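This site uses cookies to remember your login and display preferences. By continuing to browse you accept our cookie policy. Accept / Manage settings

Retention of handwritten meeting notes after minutes are approved

minutes_desk

Members' guidance is requested on the following matter. Our office prepares minutes for the governing council of Durnard, which meets monthly. The assistant secretary takes notes by hand, prepares a draft within four working days, circulates it to the members, and submits a final text for approval at the next meeting. The approved minutes are signed and kept permanently.

The retention schedule we inherited makes no mention of the handwritten notes. Past practice has varied with the person holding the post. One assistant secretary discarded her notes on the day of approval. Her successor kept everything, and we now hold 56 notebooks covering several terms of the council. Some are legible and some are in a personal shorthand that no current employee can read. 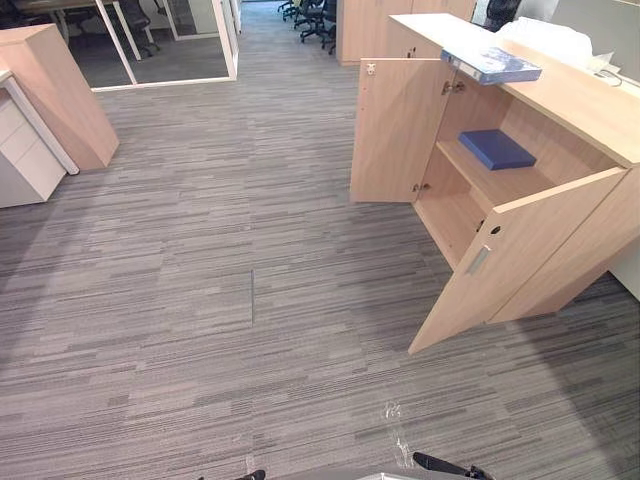 The council has asked for a written rule before its November meeting. I would be grateful to hear what other offices have adopted, and in particular whether the rule treats the notes and the circulated drafts in the same way.

archive_north

Our rule is brief and has served us well. Notes are working papers. They are destroyed when the minutes they support have been approved, unless a member has entered an objection to the text. Drafts follow the same rule. The approved minutes are the record of what was decided, and a second, informal account in the file invites people to argue from it.

I would add that the rule must be applied every time. An office that destroys some notes and keeps others will be asked why, and the answer is rarely a comfortable one.

k_lindgate

I must respectfully disagree with archive_north. Approved minutes in most organizations record motions, movers and results. They say very little about the reasons offered. When a decision is questioned two years later, the notes are often the only account of what the members were told before they voted. We keep ours for one full term of the council and then review them.

I accept that this takes space and staff time. Our office considers it a fair cost.

archive_north

If the reasons matter, they belong in the minutes, where every member has had the opportunity to read and correct them. Notes have been read by one person. In my former post at Trasitz a member obtained a set of notes and quoted a half sentence from them at a public meeting. The assistant who had written it could not say what the other half would have been. It was an unhappy evening for her and the institution had no good reply.

k_lindgate

That is an argument for better notes and for controlled access to them. I would not take it as an argument for early destruction. We had the opposite experience. A contract was approved with a condition attached, the condition was left out of the draft by oversight, and the members approved the minutes without noticing. The notes settled the matter in one afternoon and a correction was adopted at the next meeting.

hsiao_admin

Speaking for the administrative office at Hsiao, we arrived at a middle position, and I offer the text of our schedule in case it is of use:

4. Meeting papers

4.1 Approved minutes, with all papers cited in them: permanent.
4.2 Drafts circulated to members: until approval of the final text, then destroy.
4.3 Notes taken by the secretary: until approval of the minutes of the second meeting following, then destroy.
4.4 Any item above that concerns a matter in dispute: hold until released in writing by counsel.

The delay in 4.3 was chosen to catch errors of the sort k_lindgate describes. In our experience members who find a mistake find it at the next meeting or the one after. Item 4.4 overrides everything else in the section and staff are reminded of it each year.

minutes_desk

Thank you. The text from hsiao_admin is very close to what I had hoped to place before the council. May I ask how your office handles notes typed on a laptop? Our present assistant secretary has begun to type during the meeting, and her file becomes the draft by gradual editing. There is no moment at which the notes end and the draft begins.

hsiao_admin

We ask that a copy be saved at the close of the meeting under the meeting number, before any editing. That copy is the notes for purposes of 4.3. The working file is the draft. It took some months for the habit to form.

old_clerk_200

I served as clerk to three different bodies before retirement and would caution the original poster on one point. The discussion so far assumes that the rule can be applied backward to the 56 notebooks. I doubt that it should be. Those notebooks were kept by a person who believed she was required to keep them, and members of the time may have relied on that. Adopt the rule for future meetings and deal with the older material as a separate question, with a separate vote.

I would also ask whether anyone has checked the notebooks for material that is not meeting notes at all. Mine contained telephone numbers, drafts of letters, and on one occasion the terms of a settlement that existed nowhere else.

archive_north

I agree with old_clerk_200 that the backlog needs its own decision. I do not agree that it should be slow. Every year that passes makes the review harder. The shorthand notebooks in particular have no value as evidence if no one can read them.

old_clerk_200

Has anyone asked the lady who wrote them? She may still be glad to.
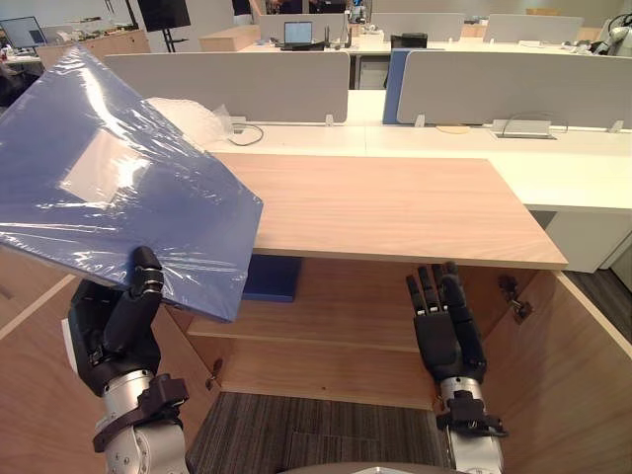 Emília Bednárik
Member, Records and Governance board
Replying to: minutes_desk

I have followed this exchange with interest and wish to support the separation of the two questions. When our office at Climov adopted its schedule, we did the future rule first. It passed without discussion. The older material took a good deal longer and I am glad the two were not tied together.

For the older notebooks we used a sampling method. Two members of staff read one notebook from each term and listed what it contained beyond the business of the meeting. Where the sample showed only notes of proceedings, and the minutes for that term were complete and signed, the notebooks for the term were approved for destruction. Where the sample showed anything else, the whole term was read. We limited each reading session to 200 pages, as attention declined noticeably past that point.

A certificate was prepared for each group destroyed. It gave the dates covered, the authority for the action, and the names of those who carried it out. The certificates are kept permanently with the minutes.

I would raise one small disagreement with the Hsiao text. Item 4.2 destroys circulated drafts on approval, but copies remain in the mailboxes of the members themselves. A schedule that is silent on those copies is incomplete. We ask members in writing to delete them, although we recognize that we cannot compel it.

k_lindgate

The point about members' own copies is well taken. I continue to believe that one full term is the better period for notes, for the reason already given, but I could accept the Hsiao period if it were measured from the approval of minutes that include a short statement of reasons for each contested vote.

archive_north

On that condition, k_lindgate and I are nearly in agreement. I would still not call them records.

minutes_desk

I thank all who have contributed. The draft rule will go forward in two parts, as old_clerk_200 and Ms. Bednárik advise. Part one will follow the Hsiao schedule, with an added sentence on copies held by members. Part two will ask the council to authorize a sample reading of the notebooks and will propose no destruction at this stage. I have written to the former assistant secretary concerning the shorthand and await her reply.

One further question for Ms. Bednárik, if she is willing. Were the certificates signed by the secretary alone, or by the presiding officer as well?

Emília Bednárik

By both. The presiding officer asked for this and we saw no reason to object.

hsiao_admin

We require only the secretary's signature, for what it is worth. I will bring the question of members' copies to our own office.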